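Property Help Forum > Buying and Selling > Paperwork and Closing

Seller's square footage doesn't match the county record. Does it matter before closing?

Asked by gsayce, 20 Feb 2019

We are under contract on a three-bedroom ranch on Yeoman Street. The listing said 270 square feet more than what the county has on its property card. I only noticed when the homeowners insurance application asked for the size and I went to look it up.

The seller's agent says the difference is the back room, which used to be a covered patio and was closed in by a previous owner. It has a window unit and a baseboard heater. The agent says it is "finished space" and that everyone lists it that way. Our own agent (Timaritz Realty) says to let it go because the appraisal came in at the contract price.

The inspection period is over but we have not closed. Closing is in 30 days. I have three questions:

Can we still ask for a price change?
Is the room legal if it isn't on the county card?
Will this come back on us when we sell?

I don't want to lose the house. I also don't want to pay for a room that we may be told to tear out.

Thanks, Gwawr Sayce

Answer 1

If the appraisal came in fine then you are fine. The county numbers are always wrong. Ours has been missing a bathroom for years and the taxes are lower for it, so I would leave it alone.

Answer 2 (marked as helpful by the asker)

The county card and the permit file are two different things, and people mix them up a lot. The card is kept by the assessor and exists for taxes. A room can have a permit and never make it onto the card. It can also be on the card with no permit, if an assessor drove by and saw it. So the card by itself does not tell you whether the room is legal.

Call the building department, not the assessor. Give them the street address and the parcel number and ask for every permit on file, open or closed. In my town it took two days and they emailed scans. You are looking for a permit to enclose the patio and a final inspection. A permit that was opened and never finaled is its own problem, but usually a smaller one -- the owner can often call for the final inspection now and close it out.

If there is no permit at all, read your contract before you say anything to the seller. Look for the part on seller disclosures. In many states the seller has to disclose work they know was done without permits, and that duty does not end when your inspection period does. Whether that gives you a way out or a price change depends on the wording, and that is a question for a real estate attorney. I paid a flat fee for one to read my contract and it was well worth it.

On the appraisal, get the full report and find the sketch page. The appraiser measures the house and draws it. See whether the back room was counted in the living area or listed on a separate line as an enclosed porch. If it was on a separate line, the price already holds up without it, and you don't have much of an argument for a reduction. If it was counted in full, tell your lender what you found. They will want to know before closing, and it is better coming from you.

Also tell the insurance company how the room is built and heated. Don't just pick one of the two numbers.

Arūnas Eglītis

Answer 3

Agree with the answer above. I'll add what happened when we sold our place on Cedex Court, which had a closed-in carport. The buyer's agent caught it and we had to get a permit after the fact. The city wanted one section of wall opened so they could see the wiring, and they made us add an outlet. The fee was double the normal one. It held up closing by 3 weeks and the buyer stayed with us, but it was a long 3 weeks.
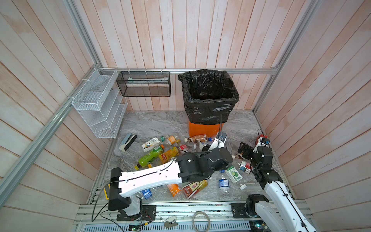
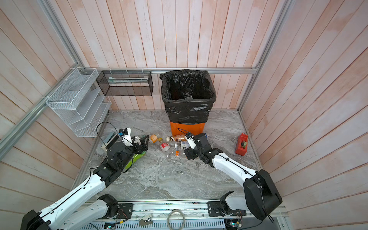 So to your third question, yes, it can come back on you when you sell. Once you know about it you will have to put it on your own disclosure form. I would ask the seller to get the permit now, at their cost, and move the closing date if needed. If they refuse, ask for money held in escrow until it is done. Our buyer asked for that and we agreed to it. The title company set it up with a one-page form.

One more thing, check the heater. A baseboard heater on an old patio circuit may not be wired right, and your inspector may have only noted that it turned on.

Comment from gsayce

Thank you both. I called the building department this morning and they have a permit for the enclosure from a company called Kuvico, but no final. I have asked our agent to send that to the seller in writing. The appraisal sketch has the room as part of the living area, so I will be calling the lender too.

Comment from Arūnas Eglītis

An open permit is good news compared to none. Ask the building department whether it has expired. If it has, the seller may need to renew it before they can book the inspection, and in some places that is a July to June thing with the fee schedule, so ask which fee applies.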